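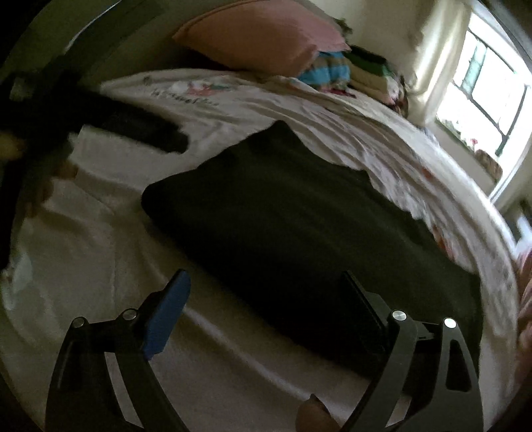

We visited the Dromby workshop on Monday, January 22, 2024, to see what it would cost us to start collecting bed-making and folding work with hand-held grippers. Our laundry service at Groramine has money set aside for equipment this year, and a decision on the first order is due before July.

Dromby keeps its main room for assembly and repairs. The household work is done in ordinary bedrooms, with blankets, sheets, pillows and clothes of the kind people already own. I had expected a test bench. For planning purposes the bedrooms are good news, as we had a line in the budget for building a mock room and I have now taken it out.

The grippers are priced per pair, and the quote includes the camera and mount. Spare finger pads are sold separately in packs of 10. Pads wear faster on blankets and heavy cloth than on plastic or wood, so we should order more than the starter pack. The pivot pins can be replaced with a small driver, and the workshop let us try this on a used finger. It took a few minutes.

We asked for prices at three sizes of order. The discount begins at seven pairs, and delivery is up to 40 working days after payment. That is slow. Ikari quoted us a shorter wait last fall but does not repair its own tools, and shipping them back would be at our cost.

Storage was the item we had missed. Dromby plans for 400 hours of recording per pair before the first full service, and all of that has to be kept somewhere. Their staff copy files off at the end of each shift – we would need drives and a person to do it.

Pylypenko makes a robot arm that takes the same fingers. We saw it folding towels in the back room. It is too early for us to buy one, but the shared fingers mean the pads and pins we stock now would still be used later.

Parking is behind the building. The front door is kept locked, so ring the bell.

Recent reports
Groramine: washer and dryer replacement plan
Notes from the Ikari showroom
Leasing or buying folding tables
Pylypenko open day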